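Merkance Street Swap Shop Marks Its Second Birthday With a Longer Saturday

The Merkance Street Swap Shop turned two on Saturday, 6th April, and if you tried to get through the front door at any point before lunch you will know that a good part of the neighborhood had the same idea. The line went past the bakery and around the corner by the bus stop, and people in it were holding lamps, jigsaw puzzles, a rolled-up rug and, in one case, a very patient tortoise that was not for swapping (its owner had simply not wanted to leave it in the car).

For anyone who hasn't been yet, the idea is an easy one. You bring in something clean that still works and that you no longer need, and you are given a paper token for it. The token can be spent the same day or kept in a drawer until something catches your eye. No money changes hands, apart from the coins that go into the tea jar, and those mostly go toward more tea.

Asuka Yoshida, who started the shop in what used to be the Jõgi shoe repair, spent most of the morning behind the counter with a stamp in one hand and a slice of lemon cake in the other. She told us that 363 items came in over the day, which beats last year's birthday comfortably, and that nearly all of the children's books had gone again by eleven.

"I always think we'll be left with a mountain of mugs," she said. "And then somebody comes in who has just moved into their first apartment and takes the whole shelf, and off they go with a box that's far too heavy for them, and I have to run after them with the ones they forgot."

Kitchen things and small household pieces are still what people ask for most, followed by winter coats, which go quickly even in spring. The shop can't take mattresses, car seats or anything with a missing plug, and it would dearly like a rest from VHS tapes. Larger furniture can be listed on the corkboard by the window instead, with a phone number and, if you can manage it, the measurements. The board was so full on Saturday that cards were pinned on top of other cards, so do have a lift and a look underneath.

The repair corner was busy as well. It moved to the back room over the winter, where the light is better, and there was a wait of 40 minutes for the sewing machine alone. Those who stayed were kept fed with a big pot of lentil soup from the Privel, the café across the road, and there was some lively talk over the bowls about whether a toaster is ever worth mending. (The feeling at our end of the bench was yes, if you're fond of it.)

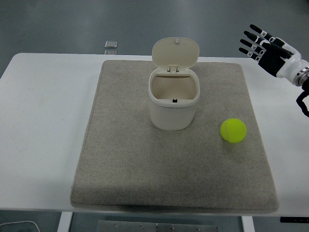
There is more room to come, too. The shop has agreed to take on the narrow unit next door, and once the dividing wall has been opened up there will be a proper children's section, with low shelves and somewhere for parents to sit down. Painting starts in May, and anyone who is handy with a roller is warmly invited to turn up in old clothes. The color hasn't been settled yet. Yellow is ahead on the sign-up sheet, though a strong case for green was being made near the coat rack when we left.

Opening hours stay as they are for now, with the one change that Saturdays will run until five. Bring your things to the side door on Rasum Lane if you can, as it keeps the front clear for strollers and wheelchairs, and please wipe out anything that has been living in the garage. Tokens from the first year are still good, including the blue ones.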